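Tokavbridge Repair and Reuse Centre
Robot dismantling project: progress report to the Figueroa Fund
Period covered: spring, up to and including the May open day
Prepared by Tia Entwistle, project lead

Where we are

Since our last report we have moved from planning and bench trials to showing the work to other people, and I'm very pleased to say that the open day went ahead in May as promised in the application. We had 108 visitors through the door, which is far more than the room was ever meant for (we had to let people in by groups of 12 for most of the afternoon). They came from local schools, from two of the recycling firms on the Vokotville estate, and a good many simply walked in off the street having seen the poster.

The purpose of the grant is to find out whether a robot arm working beside a person can take reusable parts out of old desktop computers safely enough, and gently enough, that the parts are worth keeping. Hard drives are our first target. After those come memory and power supplies, which are in the plan for the autumn.

The open day

We ran the demonstration in short sessions with a talk at the start of each. Jidinier, who supplied the training for our staff, sent an engineer for the day, and she was wonderful with the younger visitors. She let them guess which part would come out first and then explained why the order matters. A lot of adults joined in the guessing too!

Questions were better than we could have hoped for. People wanted to know what happens to the data on the drives (every drive goes to our wiping station before anything else is done with it), whether the robot can cope with any make of computer (no, and we said so), and who would lose work if it could. That last one led to a long and friendly conversation with a retired electrician who has offered to come back and help us write up the safe handling notes. We have taken him up on it.

The schools' feedback forms were returned within the week. The most common request was for a longer session with a chance to take something apart by hand, so next time we would like to set out a second table with screwdrivers and a few scrap machines. It would cost very little and I think it would be the busiest spot in the building.

Two things did not go as smoothly. The afternoon talk was hard to hear from the back, and we ran late from about 20 minutes into the first session onwards. We have borrowed a small speaker for the next one and will leave a proper gap between groups.

The work on show

Visitors watched the drive removal job, with the computer laid on its side and the side panel off so that everything inside can be reached from above. It is the part of the project that has come on most this spring. The hard part is the angle. A drive in its caddy has to be tilted and lifted clear of the bay without catching on the cables nearby, and our early tries in the winter were far too stiff about it. The staff have spent many patient hours on the approach, and it shows.
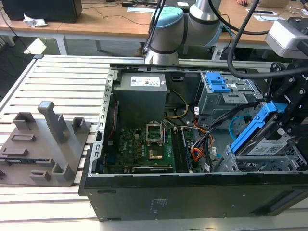 The gripper holding a hard drive in its blue caddy, partly lifted above the lower drive bay.

Staff time and spending

Spending is in line with the budget. We used slightly more on printing and refreshments than planned and slightly less on travel, and the two more or less cancel out. The full figures are in the spreadsheet sent with this report. Staff hours went over during the week of the open day, which we have made up from our own funds.

Next steps

Over the summer we will repeat the drive removal work on a wider mix of cases, including the narrow office type that makes up so much of what we are given. We will also start on memory modules, where the clips are fiddly and the parts are easily damaged. The written guide for other repair centres is drafted as far as the safety chapter.

We would very much like to hold another open day before the end of the grant, and Jidinier have already said yes to taking part. If anyone from the Fund can join us, please let me know which dates to avoid and I will plan around them.

Tia Entwistle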